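Startseite > Simulation > Datensätze & Szenen > Lirnora Laborzelle

Lirnora Laborzelle
Simulierter Labortisch mit Arm, zum Aufzeichnen von Vorführungen
Anbieter: Gellcombe
Lieferart: Download
Stand: Juli

Kurz gesagt
Fertige Szene plus Aufnahmewerkzeug plus Startdatensatz. Wer einem Arm beibringen will, Mikrotiterplatten von Station zu Station zu tragen, braucht Beispiele. Viele. Am echten Gerät kostet jedes davon Zeit, Platten und Nerven. Also erst in der Simulation sammeln, danach am Gerät nachlegen.

Lirnora läuft auf einem normalen Arbeitsplatzrechner mit vernünftiger Grafikkarte. Aufzeichnung per Handsteuerung (Hulme, siehe unten) oder per Skript. Beides landet im gleichen Format, beides lässt sich im selben Training mischen.

Was drin ist
- Szene Labortisch, komplett, mit Kollisionskörpern
- sechsachsiger Arm mit Zweifingergreifer, Gelenkgrenzen editierbar
- Analysegeräte, Plattenhalter, Flaschengestell, Flaschen, Mikrotiterplatten als einzelne Objekte
- Aufnahmeprogramm Omari, Einzelplatzlizenz
- Startdatensatz mit 928 Episoden
- Beispielkonfiguration fürs Training (Verhaltensklonen), bewusst schlicht gehalten
- Handbuch als PDF, deutsch und englisch. Das englische hinkt eine Version hinterher

Nicht drin: Treiber für echte Arme. Eingabegerät. Fertig trainiertes Modell. Letzteres wird oft angefragt, gibt es aber bis auf Weiteres nicht.

Startdatensatz
928 Episoden, alle von Menschen gesteuert, keine Skriptläufe. Aufgabe immer gleich aufgebaut: Platte anfahren, greifen, anheben, zur Zielstation, absetzen, Greifer frei. Start- und Zielstation wechseln. Lage der Platte im Halter wird vor jeder Episode leicht verwürfelt, Flaschen stehen mal so, mal so.

54 Episoden sind Fehlversuche und als solche markiert. Platte verkantet, Platte fallen gelassen, falsche Station. Absichtlich dringelassen. Wer sie nicht will, filtert über das Feld "ergebnis". Fürs reine Nachahmen raus damit, für einen Erfolgsklassifikator unbedingt drin lassen -- ohne Gegenbeispiele lernt der nichts.

Pro Zeitschritt gespeichert:
- Gelenkwinkel und Gelenkgeschwindigkeiten
- Greiferöffnung, Soll und Ist
- Lage aller beweglichen Objekte (Position und Drehung)
- Eingabe der bedienenden Person, ungeglättet
- Kamerabilder, Anzahl und Standort frei wählbar
- Kontaktkräfte an den Fingern, abschaltbar

Aufnahmetakt 60 Hz für die Zustände. Bilder werden nachträglich aus den Zuständen gerendert, also kein Ruckeln bei der Steuerung, auch wenn die Grafikkarte schwächelt. Und andere Blickwinkel später nochmal rendern geht genauso, ohne neu aufzunehmen.

Ansichten der Laborzelle

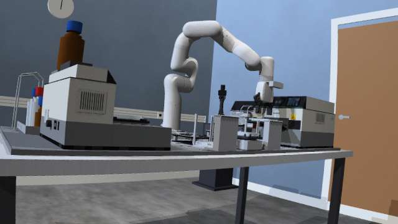 Zweifingergreifer vor dem rechten Analysegerät, Finger nach unten. 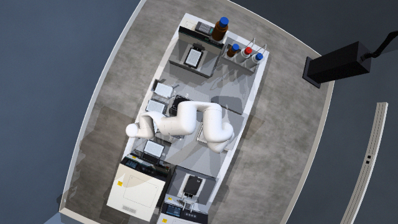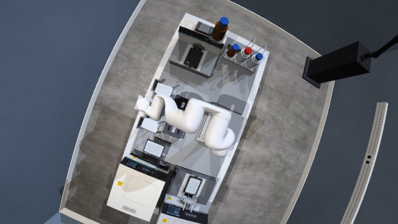
Wie viele eigene Episoden muss ich aufnehmen, wenn ich einen anderen Plattentyp verwende?

Das hängt davon ab, wie stark sich Höhe und Griffkante vom mitgelieferten Typ unterscheiden. Bei gleicher Grundfläche und ähnlicher Höhe reicht meist ein kleiner Nachschlag zum Startdatensatz, am besten mit jeder Station als Start und als Ziel. Bei tiefen Blöcken oder Platten mit Deckel lieber einen eigenen Satz anlegen, sonst greift das Modell auf der gewohnten Höhe zu. Vor dem großen Sammeln ein kurzes Probetraining machen und nachsehen, wo es hakt.

Aufnehmen mit Omari
Szene laden, Aufgabe wählen, Eingabegerät verbinden, los. Eine Taste startet die Episode, dieselbe beendet sie. Danach Erfolg oder Fehlversuch anklicken, Kommentar wenn nötig, nächste. Verwerfen geht auch, aber bitte sparsam: wer alles Unschöne wegwirft, sammelt nur glatte Fahrten, und das Modell weiß dann nicht, wie man sich aus einer schiefen Lage wieder herausholt.

Korrekturen mitten in der Episode sind ausdrücklich erwünscht. Daneben gegriffen, nochmal hoch, neu ansetzen -- drinlassen und als Erfolg werten, wenn die Platte am Ende richtig sitzt.

Pausen vor dem Losfahren schneidet Omari selbst weg. Schwelle einstellbar unter Aufnahme > Zuschnitt. Pausen mittendrin bleiben stehen, die muss man selber ansehen. Lange Stillstände sind Gift fürs Nachahmen, das Modell bleibt an der Stelle gern einfach stehen.

Handsteuerung Hulme
Eingabegerät, separat erhältlich. Stift mit Gelenkarm, Tischgerät, USB. Bewegung der Hand wird auf die Greiferspitze übertragen, Maßstab umschaltbar grob/fein. Linkshänder: Halterung umstecken, im Programm spiegeln, fertig.

Gamepad geht ebenfalls. Die Fahrten werden damit eckiger, weil man meist Achse für Achse steuert. Für Skriptläufe und zum Ausprobieren völlig ok, für einen Hauptdatensatz würden wir es nicht nehmen. Tastatur ist nur für Notfälle vorgesehen.

Bitte nicht Hulme und Gamepad im selben Datensatz mischen, ohne das Feld "eingabe" auszufüllen. Lässt sich hinterher kaum auseinanderhalten.

Mehrere Personen an einem Datensatz
Geht, sollte man sogar. Jede Person bekommt ein Kürzel, Omari schreibt es in jede Episode. Vorher auf eine Reihenfolge einigen: von welcher Seite wird die Platte angefahren, wie hoch wird angehoben, wo geht der Arm zwischendurch hin. Sonst lernt das Modell den Mittelwert aus zwei Wegen, und der führt im Zweifel durch die Flaschen.

Zufall in der Szene
Einstellbar sind Licht, Oberflächenfarben, Kameraversatz, Lage der beweglichen Objekte, Reibung an den Fingern, Masse der Platten. Grundeinstellung ist zurückhaltend. Licht und Farben kann man beim Nachrendern verwürfeln, Reibung und Masse nur vor der Aufnahme. Wird gern verwechselt! Steht jetzt auch fett im Handbuch.

Die Analysegeräte stehen fest. Verschieben nur im Szeneneditor, danach Kollisionskörper neu berechnen lassen. Vergisst man das, fährt der Arm durchs Gehäuse und es gibt nicht mal eine Warnmeldung. Bekannter Punkt, kommt mit dem nächsten Update weg.

Export
Episoden einzeln oder gebündelt, HDF5. Bilder wahlweise als Video oder Einzelbilder. Metadaten als JSON daneben. Leseskript in Python liegt bei, inklusive Aufteilung in Trainings- und Prüfteil. Aufgeteilt wird nach Episode, nie nach Zeitschritt. Bitte so lassen.

Voraussetzungen
- Linux oder Windows, 64 Bit
- Grafikkarte mit 8 GB Speicher, zum Rendern gern mehr
- Python, Version siehe Handbuch
- freier USB-Anschluss fürs Eingabegerät
- Platz auf der SSD. Zustände sind klein, Bilder fressen alles

Auf virtuellen Maschinen läuft das Nachrendern, die Handsteuerung dagegen nicht zuverlässig. Die Verzögerung ist zu groß, man steuert ständig hinterher.

Lizenz
Einzelplatz oder Arbeitsgruppe. Die Einzelplatzlizenz gilt für 2 Rechner, nicht gleichzeitig. Selbst aufgenommene Episoden gehören Ihnen, ohne Wenn und Aber, Weitergabe erlaubt. Der Startdatensatz darf zum Training verwendet, aber nicht weiterverkauft werden. Trainierte Modelle sind davon nicht betroffen. Hochschulen bekommen einen eigenen Preis, bitte mit Institutsadresse anfragen.

Änderungen in der aktuellen Version
- Nachrendern kann abgebrochen und fortgesetzt werden
- Feld "ergebnis" ist jetzt Pflicht, alte Episoden werden beim Öffnen nachgefragt
- Greiferöffnung wurde bei Fehlversuchen teilweise nicht mitgeschriben, behoben
- Schatten beim Nachrendern abschaltbar
- Absturz beim Abziehen des Hulme während der Aufnahme behoben

Ältere Datensätze bleiben lesbar. Umwandeln muss man nichts, nur einmal öffnen und speichern.

Passend dazu
Hulme Eingabegerät
Hulme Halterung links, Ersatzteil
Omari Arbeitsgruppenlizenz
Lirnora Szeneneditor, Zusatzmodul

Anfragen und Testversion
Frida Bergmann, Vertrieb Simulation bei Gellcombe. Über das Formular auf der Kontaktseite, Betreff "Laborzelle". Bitte gleich dazuschreiben, welcher Arm später am echten Tisch steht und welche Platten bewegt werden sollen, das spart eine Rückfrage. Testversion enthält die ganze Szene und einen Auszug aus dem Startdatensatz, Export ist darin gesperrt. Telefonisch vormittags am besten erreichbar, nach 15 Uhr meistens in Vorführungen.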